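In Defense of the Wooden Number Tray

Opinion
By Raquel Rocha
11 July 2018

Each January the learning materials panel at Murnano Children's Library reviews the items it lends to families and decides which will be replaced. The collection holds 429 puzzles, games and sorting sets. The oldest part of it, and the part most often proposed for withdrawal, is the group of wooden number trays bought for the former Malinowski reading room. This year the proposal was made again. I voted against it, and I wish to set out my reasons at greater length than the minutes allow.

The case for withdrawal is easily stated. The trays are heavy. The tiles chip at the corners. A single missing tile makes the set incomplete under our lending rules, and an incomplete set may not leave the building. The Plulby range offered by our supplier is lighter, brighter and packed in a box with a lid that shuts. None of this is in dispute.

What is in dispute is the purpose of the object. A number tray asks a child to connect a written figure with a quantity. The numeral goes in one row, the matching picture goes in the row beneath it, and the child has to look from one to the other and settle the matter alone.
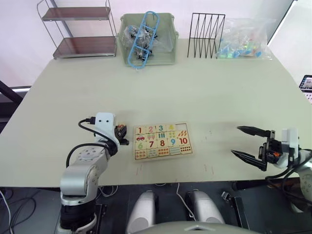

Should a set with a missing tile be withdrawn from use?
It should stay in use on the premises for as long as the remaining pairs can be matched, and be taken off the lending list until a replacement is found.

I would go further and say that a gap has some teaching value. A child who can say which number belongs in an empty place has understood the order of the row. Staff at our Simodmont branch have for several years left one tile beside the tray on purpose when setting out the morning tables, and I would like to see the practice adopted elsewhere. It costs nothing and requires no new equipment.

The condition of the tiles deserves a fairer hearing as well. Our present guidance treats any chip as damage. A rough edge that could leave a splinter in a finger is certainly damage, and such a tile should be sanded or removed the same day. A worn corner on a tile whose number is still clear is ordinary use. The guidance should draw that line plainly, and at the moment it leaves the decision to whoever happens to be at the returns desk.

There is also the question of turning. Loose tiles land on the table in every direction, and a young child must learn that a numeral has a right way up. Some learn it quickly. Others will place a figure sideways for weeks, quite content, and then one day correct it without being told.
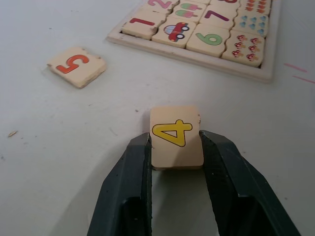 This small act of turning a piece until it sits properly is one that a flat card set does not ask for in the same way. A card can be pushed roughly into line. A tile has to be lifted, held and lowered into its place, and the frame of the tray shows at once whether it has been set down square – a form of correction that needs no adult.

I accept that storage is a real difficulty. The trays do not stack well when full, and tiles slide out if they are carried at an angle. My proposal is modest: a cloth bag for each set, marked with the set number, and a shelf at waist height. The panel has been quoted a sum of nearly 1,000 for new boxed sets at the main library alone. Bags for all 15 trays would come to a small part of that, and the balance could go toward spare tiles.

The panel will return to the matter at its next review. Members who favor withdrawal are asked to spend a morning at the tables before they vote.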